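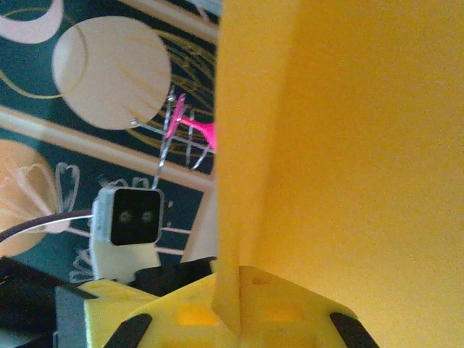 3.2 Collecting Demonstrations by Hand

Figure 3. View from the wrist camera during collection, with one yellow finger and its printed base close to the lens and a white two-lens camera module behind them.

We gathered our demonstrations in two ways, and it is worth taking a little time over both, since the differences came to matter more than we had expected when we began. In the first, a person held the Grovuton handle and simply did the chore, much as they would at home. In the second, the same person sat at the Vondden station and drove the arm from a few feet away, watching the wrist view on a screen. Altogether we kept 408 demonstrations, 260 by hand and the rest by remote control, from 16 people who were wonderfully patient with us.

The wrist view takes some getting used to. A finger can fill a large part of the picture, as it does in Figure 3, and whatever lies behind it is lost to the operator and to the policy alike. Most people learned to tilt the wrist a little before closing on thin or spindly things – wire goods were the hardest – and we left those small searching movements in the recordings. An early version of our Bogale cleanup script trimmed them away as idle time, and the policies trained on that data reached too soon and too straight.

We also asked everyone to work in ordinary rooms, with patterned walls and household lamps, and we made no effort to correct the color afterward. Warm light shifts the yellow of the fingers toward orange, so we matched the fingers by shape alone when lining up the recordings, as described in Section 3.3.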